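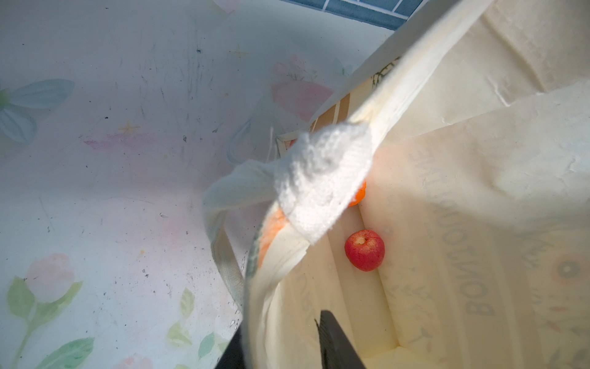

Figure 4-2. Wrist camera view, bag-unpacking task. Apple in the crease of the tote; gripper finger at the bottom edge.

4.3 Recording episodes with soft containers

This section covers recording on the Clisum arm with the Himik recorder when the target object sits in a bag, sack, or other container that changes shape when touched. For rigid bins and trays, use section 4.2.

Complete the wrist camera check (section 3.5) before you start. A full set for one task is 200 accepted episodes.

4.3.1 Preparing the workspace

1. Lay the table cover flat and clip it at the corners. Printed covers are allowed. Enter the cover in the session sheet under Surface.

2. Set the bag on its side or upright with the opening toward the arm. The camera must be able to see into the opening from the start pose.

3. Place the target object in the bag. It may rest in a fold. It must not be fully covered at the start of the episode.

4. Place any distractor objects. A distractor may be partly covered by cloth. In Figure 4-2 only a sliver of the orange shows under the white fabric draped over the rim, and this is an acceptable start state for a task whose target is the apple.

5. Check straps and handles. A loop that lies to the side of the bag can stay where it is. Move any loop that crosses the opening.

CAUTION: A finger can pass through a handle loop on approach and drag the bag off the table on retract. Keep one hand near the stop button for the whole episode. Do not reach into the bag while the arm is enabled.

4.3.2 Setting exposure

Light-colored canvas and white cloth tend to wash out under strong side light, while the inside of the bag stays darker. Set exposure for the inside of the bag.

1. Move the arm to the start pose and open Camera > Wrist > Manual.

2. Draw the metering box over the target object and the fabric next to it.

3. Lower the gain until the outline of the target is clear. Clipping on the rim and on the upper wall of the bag is acceptable. Clipping on the target is not.

4. Press Lock. The lock holds until the session is closed.

Note: Do not use auto exposure for this task. The image brightness shifts when the gripper enters the bag, and Vokora flags the episode as a lighting fault on import.

4.3.3 Recording

1. Enter the task line. Use the form "take the [object] out of the bag". Name the object by its common name only. Do not add color unless two objects of the same kind are present.

2. Press the left pedal to start. Wait for the single tone.

3. Guide the gripper into the opening with the leader arm. Approach at an even speed. Short pauses are fine, but a pause of more than 5 seconds ends the episode.

4. Close on the object, lift clear of the rim, and set it down on the cover.

5. Return to the start pose and press the left pedal again.

6. Mark the episode: Accept, Retry, or Fail. A grasp that slips and is recovered in the same episode is marked Accept, with the Recovery box checked.

Keep failed episodes. They are stored apart from the main set and are used to train the outcome classifier.

Note: The episode buffer holds 2000 time steps. Recording stops when it is full, and the episode is saved as Fail.

4.3.4 Varying the start state

Change the start state after every accepted episode. Move at least one of the following:

- the target object
- the cloth or other cover
- the folds of the bag
- the angle of the bag to the arm

Replace the bag or the table cover after 40 accepted episodes. Turning a bag inside out counts as a replacement if the outside has printing on it. Printing that shows faintly through the fabric does not need to be hidden.

4.3.5 Labels

Labels are added in Hattar after the session is closed. For each episode, label the first image only:

Target: visible, partly covered
Container: type and main color
Cover: present, absent
Gripper: in view, out of view

If printed lettering on the container appears reversed or is broken up by folds, enter "text, unreadable". Do not guess the word. Flowers, stars, and similar shapes printed on the cover or the bag are part of the surface and do not get object labels.

Specks and smudges on the cover are not labeled. If the same mark stays in one position as the wrist moves, clean the lens and repeat section 3.5.

Section owner: Greer Chisholm. Label rules: Bendik Berge. Last revised in March.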